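Maquinaria y operaciones de cantera. Apuntes del tema 4
La productividad de la pala cargadora: qué dice el catálogo y qué sale por la báscula

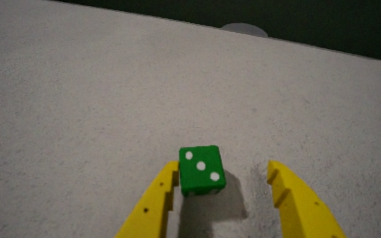
Partimos de una desconfianza razonable. Las fichas comerciales dan la producción horaria de una pala con material suelto, suelo firme, operador descansado y camión siempre esperando. En una gravera con lluvia, a las cuatro de la tarde, esas condiciones no se dan juntas casi nunca. El alumno que copie la cifra del catálogo en la práctica tendrá que justificarla por escrito.

4.1 Producción teórica

P = (V × k × 3600) / t

V: capacidad colmada del cazo, en m³
k: factor de llenado
t: tiempo de ciclo, en segundos

El factor de llenado es donde se suele hacer trampa. Se toma 1 porque queda bonito. Con arena húmeda puede ser defendible; con roca mal volada, no. Pedid siempre de dónde sale k y, si la respuesta es «de la experiencia», preguntad de quién y en qué frente.

4.2 El caso de Ilumville

Manejaremos los datos de la arenera de Ilumville que recopiló Simin Kermani. La empresa cambió su pala antigua por una mayor y esperaba pasar a 300 toneladas por hora. Las primeras semanas dieron 143. El distribuidor, Drimberg, lo atribuyó a la formación de los operadores. Puede ser. También puede ser que la tolva de alimentación siguiera siendo la de antes, dato que no aparece en el informe del distribuidor y sí en el de Kermani (apartado 3, leedlo entero).

La pregunta que interesa es cuál era el cuello de botella. Una pala más grande delante de una tolva pequeña pasa el turno esperando con el motor en marcha, y las horas se le cuentan igual.

4.3 Disponibilidad y utilización

Se confunden a menudo, a veces con intención.

Disponibilidad: parte del turno en que la máquina podría trabajar.
Utilización: parte de ese tiempo disponible en que trabaja.

Una disponibilidad altísima en una máquina parada no demuestra nada sobre su rendimiento. Hooman Babaei propone descontar el ralentí de las horas productivas. Yo lo haría siempre, aunque estropee la gráfica.

4.4 Sobre los ahorros de combustible

El folleto de Kramer que se reparte en clase promete un 20 % menos de consumo. ¿Menos que qué máquina, en qué ciclo, con qué pendiente? No lo dice. Mientras no lo diga, no se usa en los cálculos.

Ejercicio para entregar

Cronometrad 60 ciclos en el vídeo de Plornuvum, anotando aparte las esperas. Calculad P con vuestro tiempo de ciclo y con el del fabricante. Comentad la diferencia en una página. No se admiten medias sin indicar la dispersión.

Lectura: Muammer Yazıcı, capítulo sobre costes horarios. La tabla de neumáticos es optimista.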